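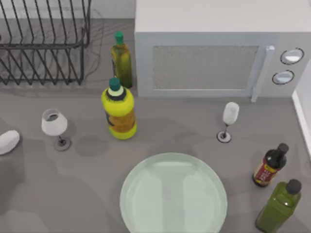
Bretberg is looking for 20 people to teach a simulated robot how to work in a kitchen, and you don't need to know a thing about robots to be one of them. What we need is ordinary skill at ordinary chores. You'll sit at a desk in our Stoluldale office, hold a pair of controllers, and do small jobs on a computer-made countertop: lift a bottle out from beside the microwave, stand a wine glass somewhere safer, move a plate to the dish rack. Every run you finish is saved as an example, and the examples are what our learning system studies. The better they are, the better it gets!

We call the project Troller. It has been going since January, and so far most of the examples have come from our own small team. That's a problem, because we have all picked up the same habits. We reach for things from the same side and we put them down in the same spots. A system that learns only from us will learn our quirks along with the useful stuff, so we'd love to have a much wider mix of hands. Left-handed people, please write to us. People who cook for a living, people who mostly heat up leftovers, people who have never touched a game controller: you too.

What the work is like

You'll work in sessions of 50 minutes with a real break in between, two or three sessions on a normal day. At the start of each one the screen shows you a kitchen and a short written task, such as "put the green bottle next to the plate." You do it at whatever pace feels natural. Then the objects get shuffled and you get another. Some tasks take a few seconds. Others (anything with a thin stem, mostly) will have you holding your breath.

The kitchens change all the time. Bottles may be standing or tipped over, glasses turn up in awkward places, and now and then the thing you want is wedged behind something you don't. We like those. A slow, careful run through a crowded counter is worth a lot to us.

Mistakes are fine too. If you drop something, press the flag button, say in a few words what went wrong, and carry on. We keep flagged runs separately and they get used, so please don't feel bad about them, and please don't delete them.

When you aren't recording, you'll spend part of your time watching other people's runs and marking where each step starts and ends. It's quieter work and some people end up liking it more. You'll also write task sentences of your own. We have a list of 435 at the moment and would be very happy to see it grow in directions we haven't thought of.

Who we'd like to hear from

You should be 18 or older, comfortable reading and writing short instructions in English, and able to see a screen clearly, with glasses or contacts if you use them. You should be able to work with your hands for the length of a session. Both sitting and standing desks are available, and if you need a different setup, tell us and we'll work it out with you. Patience helps a great deal. So does being the kind of person who speaks up when an instruction makes no sense, as a few of ours still don't.

No degree, no programming, no experience needed. We'll train you for 2 days before you record anything that counts, and training is paid at the same rate as everything else.

The practical part

These are part-time, fixed-term positions, with morning and afternoon shifts on weekdays. You can choose one or the other, and we try hard to keep it the same from week to week. All recording happens on site, on the second floor of the Gachanja building, which has an elevator and bike parking. We record your controller movements, your task sentences and any notes you type. We don't record your face or your voice. You'll get a plain-language consent form to read at home before you sign anything.

How to apply

Send us a short note telling us which shift suits you, which hand you favor, and one kitchen chore you're particularly good at (or particularly bad at, we're curious). A resume is welcome but not required. Please apply by 25th August. We'll invite people in for a half-hour tryout at the controllers, where you can have a go at a few tasks, meet the team and ask whatever you like. Tryouts are paid as well, and you'll get an answer from us either way.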